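Haltbridge Short Course in Robot Learning
Handout 4: Gathering demonstrations for a manipulation policy
Revised 03/01/2024

4.1 Scope

Handout 3 dealt with the policy as a function from recent observations to a short run of actions. The present handout deals with the examples from which that function is fitted. Most faults that students report as training faults are found in the examples, and most of those could have been caught on the day of recording. Read sections 4.3 and 4.5 before your first bench session.

4.2 What one example contains

An example, or episode, is one attempt at the task by a human operator driving the arm. It holds the following streams, each with its own time stamps:

Joint positions of the arm, as measured
Joint positions requested by the operator
Gripper opening, measured and requested
Colour images from each camera
A task label and an outcome label, entered at the end

Measured and requested positions are both kept. The gap between them carries information about contact. When the fingers press on a table the requested position goes on moving while the measured one does not, and a policy trained on measured positions alone will tend to press too lightly.

Time stamps are taken when the data arrives at the recording computer. Camera images arrive later than joint readings taken at the same moment. The Wandix recorder stores the delay found at calibration in the episode header but does not apply it. Apply it when loading, and apply it once. Two submissions last May had it applied in the loader and again in the training script.

4.3 Cameras that move with the arm

A camera fixed to the room gives a steady view of the work, but the arm will often stand between it and the fingers at the moment of grasping. A camera at the wrist is close to the contact and moves with it. Its disadvantage is that every motion of the arm is also a motion of the image. During slow approach this does little harm. During transfer between two points the background may be smeared, the horizon may be far from level, and the object of interest may leave the view altogether. 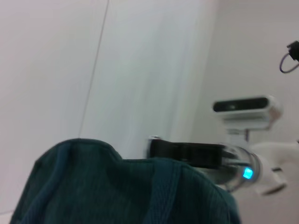
Soft goods make the matter harder. A folded cloth has no fixed outline, so the network cannot rely on a stored shape and must use texture, folds and edges. These are the details that blur removes first. For cloth tasks we therefore ask the operator to slow down over the last part of the approach and to hold still for a moment before closing the fingers. The hold gives several sharp images from nearly the same position, and it separates the decision to grasp from the motion that led up to it.

Do not lengthen the hold. If the arm stands still for a long stretch in every episode, the policy learns that standing still is a likely action in that state and may never leave it. Where a long pause has been recorded, trim it in the loader and note the trim in the log.

Exposure should be fixed before the session and left alone. Automatic exposure changes the brightness of the whole image when the camera turns from a dark object to a pale wall, and the network may treat the change as a cue. A shorter exposure gives less blur and more noise. On the course benches noise is the lesser evil, and the set value is written on the sheet for each bench.

4.4 Variation

The set of episodes should cover the states the policy will meet when it runs alone. Covering them by chance is slow. Write a plan before recording, with one line for each starting layout, and work through it in shuffled order so that changes in daylight or in the operator's tiredness do not line up with changes in layout.

The class set for this exercise, called Lultness, was built from 12 starting layouts. A first set of 100 episodes is enough to show whether the pipeline works. It is not enough to judge the policy. The full set has 2,000 episodes and is supplied on the course drive. Your own recordings are to be added to it and not used in its place.

Include recoveries. An operator who never makes an error produces data in which no error is ever corrected, and the trained policy has nothing to draw on after its first small slip. In the plan, mark certain lines as recovery lines. On these the operator begins with the gripper off to one side or at a poor angle, and brings it back. Start the recording after the bad position has been reached, so that the path into it is not learned.

4.5 Large rotations and lost views

Some episodes contain a stretch in which the wrist camera sees mostly walls or ceiling. They should not be thrown out for that reason alone. If the arm must turn through such a position in order to do the task, the policy will also see that view and must act on it. What matters is whether the action can be told from the observation. With a plain wall in view the image says little, and the joint positions must supply the rest. For this reason the joint positions are always given to the network, even in exercises described as vision only.
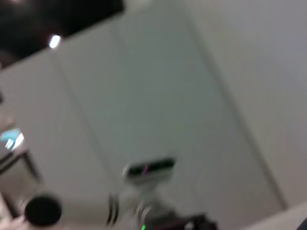 Figure 4.2. Wrist-camera image with strong tilt and motion blur. Pale wall panels take up most of the view; a white robotic device stands near the bottom centre.

The following rule is used for marking. Keep the episode if the stretch of lost view is part of a purposeful motion. Cut the stretch if it lies before the first or after the last such motion. Reject the episode if images are missing or repeated, whatever the operator was doing. A blurred image is valid data, while a repeated image with a new time stamp is a false record.

Blur alone is a poor test. The sharpness score printed by Wandix is low for a blurred image of a bench and also low for a sharp image of a bare wall. Plot it beside joint speed before drawing any conclusion from it.

4.6 Labels

Outcome labels are entered by the operator straight after the episode and checked by a second person from the images. Use success, failure or unclear. Unclear is a proper label and carries no penalty. The Khúc exercise in Handout 6 uses the failures, so do not delete them.

4.7 To hand in

Bring the following to the next bench session: the recording plan, the log with all trims noted, and 60 labelled episodes from your own bench. State the exposure value and the delay used in the loader. Plots of sharpness against joint speed are wanted for three episodes of your choice, one of them a recovery.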